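## Automation planning: where the equipment budget stands 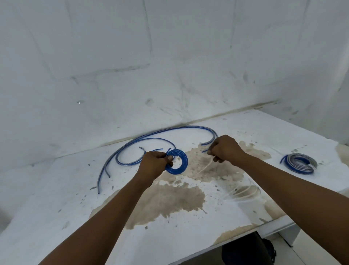
*Coiling blue tubing by hand at the bench.*

Several people have asked what happened to the robot cell that was mentioned in January. The short answer is that we are still planning to buy, the order has not been placed, and the amount we are asking for has gone down. This item covers what is on the list, what came off it, and what we need from each group before the request goes in.

The work under review is kitting: cutting tubing and cord to length, coiling it, and putting the coils in bags for the assembly line at Clerusden. It is done by hand today. Kurniawati Khoo timed the job over the summer and found that a finished coil takes about 50 seconds from cut to bag. Most of that is the coiling. Cutting and bagging are short steps and vary little from one person to the next.

Those timings changed the plan. The first version of the request had a single arm doing everything, with a cutter mounted beside it. Fikri Nair took sample lengths to Brukholm, the integrator that quoted the job, and their engineers were direct about it. An arm can pick up a finished coil and place it in a bag or tray without much trouble. Getting it to form a neat coil from a loose length of soft tubing is much harder, and they would not promise a cycle time. Tubing springs back, the ends move, and thin cord is worse because it goes wherever it likes when you let go of it.

We have split the request into 2 stages as a result.

**Stage one** is a bench-top cut-and-wind machine from Nillano and a small arm to move coils from the winder to the bagging tray. The winder handles the blue tubing in the sizes we use now. It does not handle mixed bundles, so those stay with people. Installation, guarding, and operator training are included in the quote. Spare cutter blades and winding forms are not, and we have added a line for them.

**Stage two** is a camera and a different gripper so the arm can work with cord and mixed coils. We are not asking for money for this yet. Brukholm has offered a paid trial using our parts, and we would like to see the results before putting a price in anyone's budget.

A few costs were missing from the January draft and are now included:

- Compressed air to the kitting room. The nearest drop is on the other side of the wall and needs a licensed fitter.
- Two new benches. The present tabletops are stained and were never meant to carry a machine. The winder has to be bolted down.
- A service contract for the first year. After that we plan to do routine service ourselves.
- Time on the line. Someone has to run test batches, and those hours have to be charged somewhere.

Floor space is still open. The layout drawing shows the cell needing 178 square feet with the guarding in place, which is more than the kitting room can give up unless the shelving moves. Moving it into the old packing area is possible, but then the coils have to be carted back. Fikri is drawing up both layouts and will post them outside the kitting room.

On staffing, stage one does not remove any positions from the request or from the current schedule. Hand coiling will continue for short runs, samples, repairs, and anything with cord in it. People who work in kitting now will be first in line for operator training, and anyone who wants to sit in on the vendor visit should let Kurniawati know.

We also looked at leasing. Chávez Equipment Leasing quoted a three-year term on the winder with an option to buy at the end. The monthly payment is easy to absorb, but the total is higher, and the arm would have to be bought separately in any case. Finance prefers an outright purchase if the request is approved in full. If it is cut, the lease is the fallback.

What we need from each group:

- **Kitting:** a list of every coil size and tubing length you make, including the odd ones. Please give the finished coil diameter as well as the cut length.
- **Assembly:** which kits you could accept in trays in place of bags.
- **Maintenance:** your estimate for the air line and the electrical work.
- **Purchasing:** current roll sizes for tubing and cord, and whether the supplier can ship larger rolls. The winder's feed stand takes larger rolls than we buy now.

Send these to Kurniawati Khoo. Questions about the layouts or the Brukholm quote go to Fikri Nair.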